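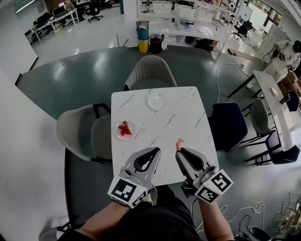
Ticket 241: Trakholm collected editions, pages out of order in the reader
Status: solved (hooray!)

Opened 15th February

I've been rereading the whole of Trakholm since January and loving every page, but volume 3 has gone peculiar. After page 84 the reader jumps straight into the back-up strip, Rurkum, then drops you back into the main story two episodes later. It's a cracking cliffhanger too, so I really want to see it properly!

Tried so far:
- Closed and reopened the book. Same jump.
- Deleted it and downloaded it again. Same jump.
- Read it on my old tablet. All fine there!

Reply from Holletti reader support

Great spot, and the tablet was a brilliant clue. It still has the first file, and the corrected one went up with two episodes swapped. Please go to Library, hold down on the cover and choose Refresh Edition. Your bookmarks will stay put.

Update

Worked first time! Episodes in order, Rurkum back at the end where it belongs, and the colour spread looks gorgeous (even better than in the weekly). Volume 2 checked as well, no trouble there. Happy for this to be closed.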